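4. 故障事例の分析

4.1 対象作業と発生した事象

本節では、トレイに収めたダブルクリップを一つずつ把持し、卓上に整列させる作業で発生した不具合について述べる。前節までに扱った剛体ブロックの整列と異なり、ダブルクリップは金属製の本体に可動の針金状ハンドルを二本備えており、把持対象の外形が姿勢ごとに変化する。山積み状態ではハンドル同士が交差し、一つを持ち上げる動作が隣接するクリップに力を及ぼす。作業の様子を図7に示す。
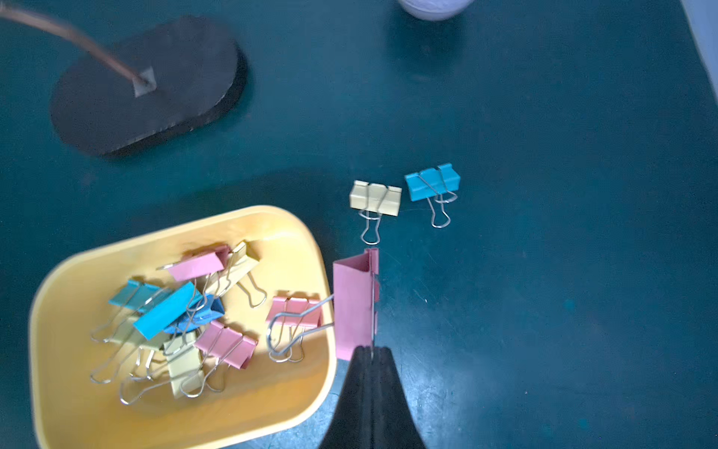 評価は把持から解放までを1試行とし、計100試行を実施した。動作計画にはGraris、把持力の制御にはHemettiを用いた。いずれも3節に示した設定のままであり、本節の試験のための再調整は行っていない。100試行のうち7試行で作業が完了しなかった。内訳は、隣接クリップの連れ上がりが5試行、保護停止が2試行である。把持対象の色と失敗の発生との間に明確な関係は認められなかった。

4.2 連れ上がり

連れ上がりとは、把持したクリップのハンドルに別のクリップのハンドルが掛かり、意図しないクリップが同時に持ち上がる事象を指す。該当する5試行では、いずれも指先の開度が閾値内に収まっており、制御系は把持成功と判定していた。すなわち、開度のみに基づく成否判定では本事象を検出できない。

連れ上がったクリップの挙動は一様でなかった。3試行では搬送中にトレイの外へ落下し、残る試行では整列位置まで運ばれて、すでに置かれていたクリップの列を乱した。後者は影響が後続の試行に及ぶ。列の終端を次の配置位置の基準としているため、基準がずれたまま作業が継続されるためである。記録を遡ると、列の乱れに起因する配置誤差は、原因となった試行の直後では小さく、配置を重ねるごとに拡大していた。

把持直後の手首部の力覚値を確認したところ、単体把持時と連れ上がり時の荷重差は、静止状態であれば識別可能であった。しかし本システムは上昇動作中の値を参照しており、加減速に伴う変動に荷重差が埋もれていた。判定の時点が不適切であったといえる。

4.3 保護停止

保護停止に至った2試行は、連れ上がりとは発生機構が異なる。トレイの縁に近いクリップを把持する際、指先の外側が縁に接触し、下降方向の反力が上限値を超えた。停止機能そのものは設計どおりに動作しており、機器の損傷はなかった。

問題は停止後の復帰手順にあった。復帰処理は直前の経由点へ戻る動作を生成するが、このとき把持状態を参照せず、指を閉じたまま斜め上方へ移動する。1試行では、この動作によりトレイが押されて位置がずれた。トレイの位置は作業開始時に一度だけ推定され、以後は更新されない。作業者が再開を指示すると、システムはずれる前の座標に基づいて次の把持位置を計算した。

当該試行では、Yuxi Shiが再開直後に非常停止を操作し、再度の接触を防いだ。ただし、この対応は作業者が常時監視していることを前提とする。監視者が離れる運用では、同じ手順により縁への接触が反復される可能性がある。
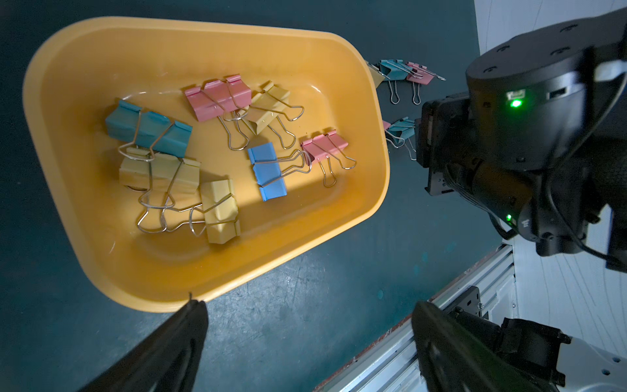
4.4 対策

以上の結果を踏まえ、三つの変更を加えた。第一に、把持後の上昇動作に静止区間を設け、その間の力覚値から把持個数を判定することとした。単体と判定されない場合は、元の位置まで下降して指を開き、別の把持候補を選択する。第二に、復帰処理の初動を鉛直上方への移動に限定した。トレイの縁より高い位置に達するまで、水平方向の成分は生成されない。第三に、保護停止からの再開時には必ずトレイの位置を再推定し、推定値が停止前の値から許容範囲を超えて変化していれば、作業者の確認を求めることとした。

第一の変更は1試行当たりの所要時間を増加させる。Gustanceによる記録では、増加分の大半が静止区間ではなく、下降と再選択に費やされていた。把持候補の評価にハンドルの交差を反映できれば再選択の回数は減ると考えられるが、金属製ハンドルは照明の反射の影響を受けやすく、画像からの輪郭抽出は安定していない。照明条件を変えた撮像による改善は、今後の検討課題とする。

なお、対策後の試験は同一の卓上環境で実施したものであり、トレイの形状や材質が異なる場合の有効性は確認していない。縁の高さは復帰処理の定数として与えているため、トレイを交換する際には再設定を要する。この定数を誤って低く設定した場合、第二の変更は効果を失う。設定値の検査機能は、現行の構成には含まれていない。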